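Home Forums Interior Painting Unread Log in

Brown on a big wall - am I going to hate this?

titley_jen
So I'm finally repainting the dining room and I want brown. A real brown, kind of a cocoa that leans taupe when the light drops. My sister says I'll be living inside a shoebox. The room is 13 feet long with one window at the far end, and the trim is staying white. Has anybody done this and stuck with it?

Florêncio Barreto
Did mine last April and I still love it! Two coats of matte over a gray primer (don't skip the primer, my first sample went on over yellow and looked like gravy). It changes a lot through the day - sort of warm and soft at breakfast, then pretty moody by dinner. I went with Drondero Matte and it covered great, but it scuffs if you so much as look at it with a chair in your hand.

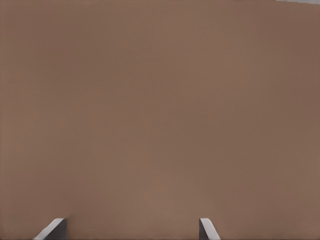

The other thing is bulbs. I had cool white ones in there and the whole room went kind of purple, so I swapped them all out before I blamed the paint. Get the bulbs sorted first and then pick your shade.

pramanik77
Gonna disagree on matte. In a dining room? With kids? I wiped spaghetti sauce off mine once and had a shiny patch at elbow height for 2 years. Eggshell, every time.

Florêncio Barreto
Eggshell shows every roller mark on a dark color though. My walls are 1920s plaster and they wave like the ocean. Matte hides that.

pramanik77
Then skim the walls lol

titley_jen
Not skimming anything, I have one free weekend! What about matte up top and something tougher below a chair rail?

stallivetti_mike
That's what we did, same color in both. You can tell the sheen is different if you stand by the window, but I like it. Paint a big board and lean it on each wall for a few days. The little chips are useless for brown.

titley_jen
OK, board it is. Picking up a sample Tuesday after work. My sister has been told to keep her shoebox comments to herself.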